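Gourlay Makers Forum > Grippers and end effectors > Ribbed pads or flat pads for small slippery things?

malou_bech
Posted September 6, 2021

Hello all, sorry for the length, I do go on a bit! I've been comparing finger pads on the hand-held two-finger gripper and I'd love some opinions before I commit to a whole set. Up to now I've used flat rubber ones (the Arnadell sheet, cut to size) and they're lovely on boxes and hopeless on anything with a curved shell. So this week it's the magenta ribbed pads, and the test piece is a wireless computer mouse, glossy on top and rounded everywhere a finger wants to go. Same mouse, same blue mat, out on the patio table. 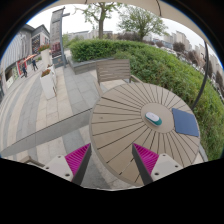
Ribbed pads, outdoor table, overcast.

My worry is the ribs. Out of 200 picks with the flat pads I lost 37, nearly all of them twisting out as I lifted. The ribbed ones feel kinder, but I haven't done enough to give you a fair number yet. Has anybody here run both for long?

sihan_g
Hi Malou, nice spot for it! I've had ribbed pads on mine since February and wouldn't go back. The ribs give a little as you close, so you needn't be dead square to the object. My log is at 1773 picks on one pair and they're still fine, though I do wipe them down every evening with a damp cloth (dust gets right into the grooves).

tinkering_vsevolod
I'm going to disagree with Sihan, in a friendly way. Ribs are grand if you come in across the narrow part of the thing. Come in at a slant and you're holding it by two or three ribs, and then it swings. I gave up on mine after 677 picks and went back to flat pads with a thin foam backing, and I've been happier. What angle are you closing at, Malou? The mouse sits skewed to you, so I'd expect the fingers to land on opposite corners if you go straight in.

malou_bech
Good question, and I had to go and look! I've been going straight in and letting the mouse turn itself between the fingers, which is lazy of me. The nose points up and to the left from where I stand, so I ought to turn my wrist to match it before I close. There's plenty of opening to play with, it's wider than the mouse.

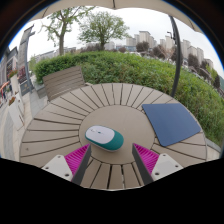
Re: Ribbed pads or flat pads for small slippery things?

loretta.h
Vsevolod's right about the angle but I think he's hard on the ribs, bless him. Turn your wrist first, then close slowly, and do fifty each way so you can see which change made the difference. I'd also think about the table. The middle disc is smooth but the planks have gaps between them, and if you start moving the mouse about, a fingertip could catch in one. I'd keep it on the disc for one batch and on the mat for another, and write them down separately.

tinkering_vsevolod
Hard but fair, Loretta! I'll give way on the slow closing. I still say foam.

sihan_g
Foam goes flat on you by the second month. Ask me how many sheets I've bought.

malou_bech
You're all very kind. Right, I'll do the four batches, disc and mat, straight in and turned, all with the ribbed pads, and then the flat ones over again so it's a proper match. Vsevolod, what thickness is your foam? I may as well order a bit while I'm at it.

tinkering_vsevolod
Three millimetres, the grey one from Savville. Get the sticky-backed sort, the other kind wanders.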